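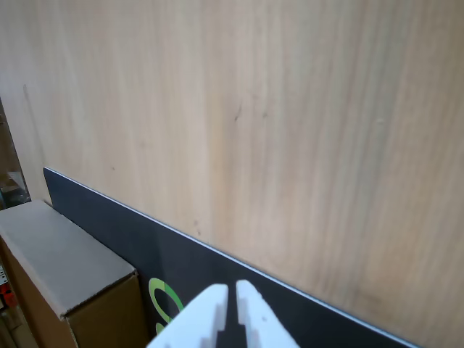
Wood grain, close up.

Week 2: float fishing on Lake Brusia

Okay, so last week I rambled on about rods (sorry!) and we never got to floats. Start light. I like a thin waggler for roach, with most of the shot pushed up under the float and one tiny one near the hook. Plumb the depth first, every single time, even if you fished the same swim yesterday.
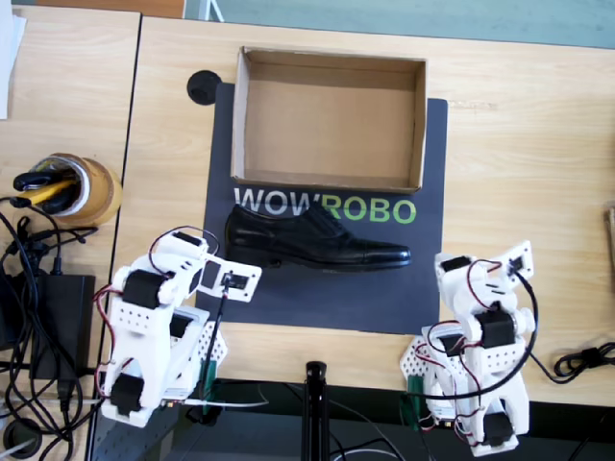
Black lace-up shoe and open cardboard box.

Feed small and often – a pinch of maggots each cast is plenty. Lụa Vũ had 9 roach in May doing just that, all from the reed side, and I had two. For the practical, bring a 6 ft landing net handle or longer, the bank is steep by the Weltia inlet.
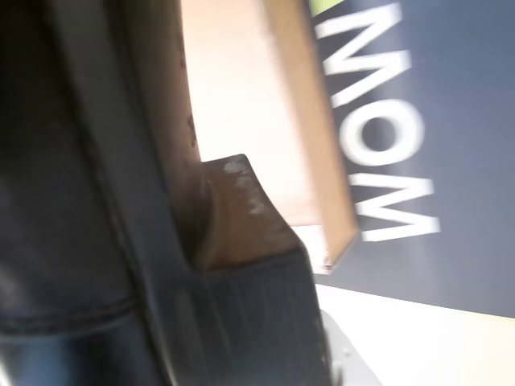

What if the float keeps dipping but I never hook anything?
Small fish are probably pecking at the bait, so go down a hook size and try a single maggot.

Reading for next time: Yadav, chapter 6, the bit on drift.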